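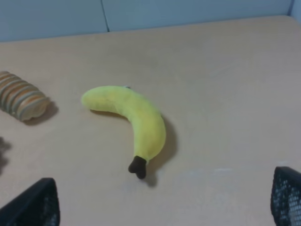 Progress report to Belmonte
Toy lending and family learning project, Cundness
25 August 2020
Prepared by Lilibeth Saludo

Reporting period

The report covers the period from March to the present date. Lending at the Cundness site stopped in March and restarted on a collection-only basis. The Truvbridge site remains closed pending repairs to the heating system.

Catalog

Transfer of the paper catalog to the Diltolis database is complete for Cundness. The database holds 1601 item records. Each record carries an accession number, age range, material type, replacement cost and loan status. Duplicate numbers inherited from the old card index have been reassigned. Truvbridge records will be entered once the stock can be reached.

Loans and cleaning

Soft toys are issued singly and hard toys in sets. The loan period was extended from 10 to 11 days to allow for collection slots. Returned fabric items are machine washed and held for two days before reissue. Items that cannot be washed have been withdrawn from lending and are stored separately.

Staffing

The assistant post funded under this grant was filled in March. Induction was carried out by telephone and the probation review has been deferred.

Expenditure

Spending on shelving and labels is within budget. The travel line is underspent. We request approval to move the balance to laundry costs, which were not foreseen in the original application.

Next period

Stock check at Truvbridge. Revised borrower agreement. Renewal of the Diltolis license.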